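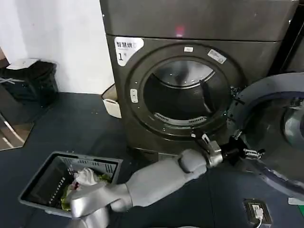 Shared Laundry Rooms and Peak Electricity Use in Student Housing

Course project report, submitted 1/16/20

1. Background

Our project looked at when students do their laundry and whether they would move it to a different time of day if they had a reason to. We chose laundry for two reasons. It is one of the few large loads in a dorm that the resident controls directly, and most of it happens in the evening, when the rest of the building is also using power.

The study took place in two residence halls, Arnia and Bélanger. Both have a shared laundry room on the ground floor, open day and night. Arnia is the older building and houses mostly first-year students. Bélanger has small apartments with kitchens, and its residents are mostly in their third or fourth year.

2. Method

In October we put a paper survey in every mailbox in both halls. We handed out 400 surveys and got 232 back. The survey asked what time the person usually started a load, how they picked that time, and whether a lower price would make them change it.

We also asked to see the payment records from Ellelar, the company that runs the card system in both buildings. They gave us start times for each load with no names or card numbers attached. We had hoped to get a full semester, but the records for Bélanger had a gap after a card reader was replaced, so we only used the weeks where both halls were complete.

3. Results

Of the people who returned the survey, 56 said they had a fixed laundry time each week. The others said they went when they ran out of clothes or when a roommate was going. This was a problem for our first idea, which was a sign-up sheet with assigned hours. A sheet like that only helps people who plan ahead.

The payment records matched the survey in Arnia. Loads started after dinner and kept going until late. In Bélanger the evening peak was flatter, and there was a second smaller peak in the late morning. We think this is a matter of class schedules — older students have more free mornings — but we did not collect schedules and cannot show it.

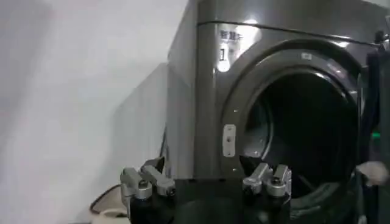

Bekutar Student Reports, Vol. 3, No. 2

Price came up often in the written comments. Several people said they would wash earlier if it cost less, but would not stay up later for the same discount. A few wrote that they did not know electricity use changed during the day at all.

4. Limits

The survey was voluntary, and people who care about energy may have been more likely to answer. Payment records show when a load was paid for, and that is not always when it was started. We did not measure electricity directly. The only meter covers each whole building.

5. Recommendations

We suggest a trial of lower morning prices in Arnia for one semester, with a notice posted by the card reader. If the housing office wants to repeat our survey first, we would send it to a random group of 100 residents and follow up with the ones who do not answer. A separate meter for each laundry room would also make the next study much easier to do.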